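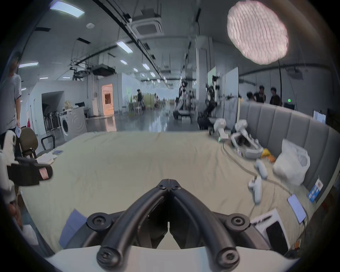
# Visit report: Provov handheld gripper station, Bruvholm

The delegation from Endside was received at 9:30 by Tuulikki Lappalainen, who is responsible for equipment upkeep at the Provov laboratory. The purpose of the visit was to learn how one handheld gripper station is set up and kept in working order.

The station is built beside a furnished bed in the open hall. Controllers, headset and phones are laid out on the sheet at the start of a shift, so that the operator can reach them without leaving the bedside. Ms. Lappalainen noted that the two black fingers receive the most attention. Their pivot screws are checked every 700 grasps, and a finger pair is replaced when the tips no longer meet evenly. The unit assigned to our group, number 34, was on its second pair.

Gumaro Villaseñor then went through the service log. It held 601 entries, of which 19 concerned cables – mostly worn connectors. A spare cable is now kept at each station. Lighting is left unchanged between sessions, and any move of a lamp must be entered in the log.

Zeeshan Bugti asked how long a finger change takes. The reply was eight minutes, including the closing test, in which the jaws are opened and shut fully before the tool goes back to the operator.

Endside has requested a copy of the checklist. Noman Qureshi will forward it to the Marwat office in April, together with the parts list.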